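Right, I've got strong feelings about storage bins and you're all going to hear them 🧵 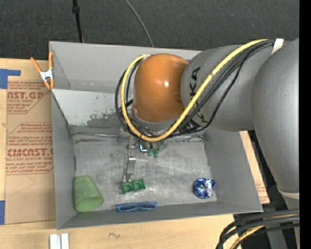
I used to be a lots-of-little-boxes person. Little box for pens, little box for batteries, little box for the boxes' lids. By March I had 61 of them and couldn't find a single flipping battery!

So now I'm a one-big-bin person. Plain, grey, rectangular, no compartments. It lives on the table and anything without a home goes in it till the end of the day.

Grey matters more than you'd think, by the way. I had a see-through one before and everything in it just turned into a sort of soup. Put a bit of green plastic on a grey floor and you can spot it from the doorway.

Size next. Go for one with a proper flat bottom, and big enough that things can lie down next to each other - once they start stacking up you're just digging, and digging is how I lost my good scissors for a whole winter.

Keep it on a table, too! I had mine on the carpet for months (dark carpet, the speckly kind, hides every crumb and every screw you've ever dropped) and my back was not having it. Pale wood tabletop, bin in the middle, lovely.

Someone's bound to ask so - my first was a Kidby, and the lip cracked. The Skela one is dearer but it's taken everything I've thrown at it. Literally thrown, some evenings.

Cleaning: warm water, a squirt of Tenside, wipe, done. Don't use the scratchy side of the sponge or it goes all cloudy in the corners and you'll be cross every time you look at it.

Rule for emptying is everything out before tea. If I don't know what a thing is, it gets one more night. Last month's record was a green clip that had three nights and still hasn't got a home.

Tell me your bin sizes please, I'm after a second one for the hall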